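4.2 Packing toiletries with two arms

We now turn to the task that pushed the method hardest, and the one we most enjoyed working on. In the packing task, two arms share a tabletop and must put a handful of toiletries into a small, shallow box with no lid. It sounds easy. For a person it is easy. For a two-armed policy it brings together nearly everything the earlier tasks tested one at a time: thin objects that lie flat, tubes that want to roll, and a target so small that both grippers can't comfortably be over it at once.

All demonstrations were collected by teleoperation on the setup described in Section 3. The full set holds 2,491 episodes. We dropped the episodes in which the operator stopped partway or the log was incomplete, which left 2,482 for training. Objects were placed by hand before each episode, and the operators were asked to vary the starting layout as much as they liked. They took this seriously, and the spread of starting positions is wider than anything we had in the Gudgate tasks.

Figure 3 gives a sense of how tight the workspace becomes once the box starts to fill.
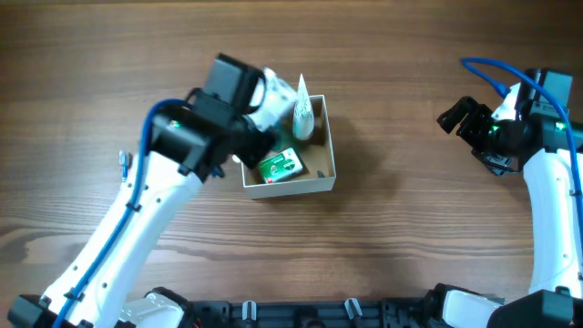
Figure 3. The packing task. The left gripper holds a white cylindrical item over the box while the right gripper stays open and empty.

What makes a state like this hard is that the next good action depends on what is already in the box. An object standing near one wall takes away a whole family of approach angles, and a policy that treats each placement as a fresh pick-and-place problem will happily drive a finger straight into it. Our baseline, Esaseo, does this often. It picks well (better than we expected, in fact) and then loses the episode on the way down.

The turn-taking variant of our method, which we call Emum, adds one small thing. Along with its usual action chunk, each arm predicts a short "claim" over the region above the box for the next 70 control steps. The two claims are compared before either chunk is executed. If they overlap, the arm with the weaker claim keeps its current pose or backs away along its last path. There is no planner and no hand-written rule about which arm goes first. The claims are trained from the demonstrations alone, using the times at which the operator brought each wrist over the box as labels.

We were surprised by how much of the operators' own habit came through. Anselmo Carrasco, who recorded the largest share of the episodes, tends to line up the second object with one arm while the other is still letting go of the first. Policies trained with claims pick up this overlap. Policies trained without them either wait for a full stop or start both motions together and jam over the box. We had hoped for fewer collisions and got smoother timing along with them, and watching the first rollouts on a Thursday evening was a real pleasure for the whole group. 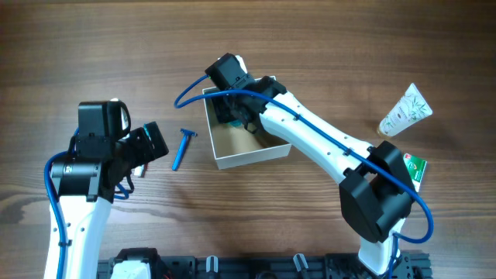 Long, thin objects deserve a separate word. A razor on a flat surface offers very little height to grasp, and its handle and head call for different grips. The demonstrations contain several strategies: some operators go for the middle of the handle, others take it close to the head. Averaging these gives a grasp that lands on neither, and this is a familiar failure for policies with a single-mode output. The diffusion head we borrow from Howlader commits to one strategy early and stays with it, even while the other arm is moving.

To check that the claims were doing the work, we retrained Emum with the claim labels shuffled across episodes, keeping everything else the same, including the 2,000 warm-up steps. The shuffled version behaves much like Esaseo. The arms pick up objects reliably and then get in each other's way at the box. We also tried claims over the whole table in place of the region above the box. This made both arms timid, with long pauses even when they were reaching for objects on opposite sides.

One weakness remains. The claim says where a wrist will be, but it knows nothing of the size of what the gripper is carrying, so a long object held crosswise can still knock over something already packed. We return to this in Section 5, where we extend the claim to cover the held object as well.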